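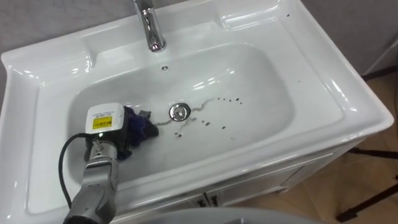

Wiping the washbasin, with the blue cloth held in the gripper.

Hello again! It's Nadja. Lots of you have written in asking whether robots ever get things wrong. Oh yes. They do it all the time, and finding out why is my favourite part of the job (apart from the biscuits). So this month I'm going to tell you about a fault that kept me and my friend Ambros Baumgartner busy for ages. We called it the Bulluto. It's a silly word we made up, but it's quicker than saying "the robot has stopped wiping and thinks it has finished".

First, think about how you clean a sink. You pick up a cloth, you squash it against the bottom, and you push it about until the dirty bits have gone. Easy! But your hand is doing something clever while that goes on. It can feel how hard it is pressing. Press too softly and the cloth just slides over the top of the muck. Press too hard and your arm gets tired, or the cloth bunches up and gets stuck.

A robot has to be told all of that in numbers. Ours uses a number for how hard to push, and we set it on a scale that goes up to 100. Zero means "don't touch anything at all" and 100 means "stop right now, that's too much!" For wiping, we had picked 22. It's a gentle sort of push, a bit like stroking a cat. 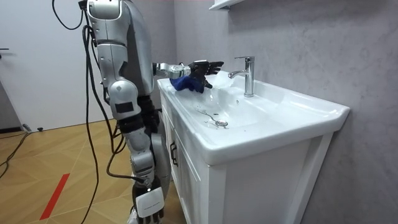
Plulterthorpe, December

It was just after lunch when the fault turned up. The job was to wipe the bowl from one side to the other, lift the cloth, and go round again. Wipe, lift, wipe, lift. The arm was supposed to keep that up for 60 seconds. Instead it did 3 wipes and stopped, and on my laptop a cheerful green message popped up saying JOB DONE.

Well, I had a look in the bowl and the job was not done at all. There were still specks in there!

Ambros thought the arm had broken. I thought the program had got muddled. We had a bit of an argument about it, a friendly one, and then we did what you should always do when a machine behaves oddly. We left it alone and pressed the big stop button before anybody put a hand anywhere near it. A robot that has stopped moving might only be waiting. It could start up again while your fingers are in the way, and it wouldn't know they were fingers. So: stop button first, looking second. Please remember that one, even if you forget everything else I've written.

Then we read the log. A log is a diary that the robot writes for itself, only much duller than yours. It says things like "moved arm" and "pushed a bit" over and over again, for pages. Near the end we found the clue. On the last wipe, the pushing number had jumped from 22 to more than 60, all in one go.

Can you guess what had happened? Have a think before you read on.

It was the cloth! Cloth is very tricky stuff for robots. A cup is always the same shape, but a cloth is a different shape every time you pick it up. Ours had folded over on itself and made a fat lump under the fingers. When the arm pushed down, the lump pushed back, and the robot felt a big shove much sooner than it expected.

Now, stopping was the right thing to do. Feeling a big shove and carrying on regardless is how things get cracked – or how people get hurt. 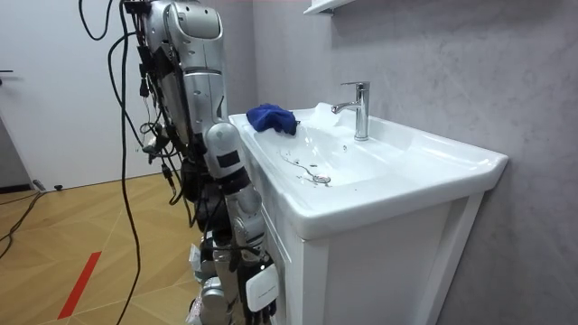

The mistake was in what it said afterwards. Somebody had written the program so that any stop at all counted as the end of the job, and I'm sorry to tell you that somebody was me. The robot stopped because it was worried, and my program told everybody it had stopped because it was finished. Those are very different things! Imagine if you put your pencil down in a spelling test because your hand hurt, and your teacher marked the whole page as complete.

So I changed it. There are two messages now. The green one only comes up when all the wiping time has been used. The other one is orange, and it says I STOPPED EARLY, PLEASE CHECK ME. Ambros wanted it to play a trumpet noise as well, and I said no, and he has added one anyway.

We still get a Bulluto now and then, as cloths will keep on folding. The difference is that we know about it straight away, and a person can press stop, sort out the lump and send the arm round again.

Something to try at home: put on a pair of thick gloves, ask a grown-up for a damp cloth, and wipe a plate with your eyes shut. Can you tell when the cloth has bunched up? Can you tell when the plate is clean? Write and let me know how you got on. Next month I'll be answering a letter about why robots find stairs so difficult.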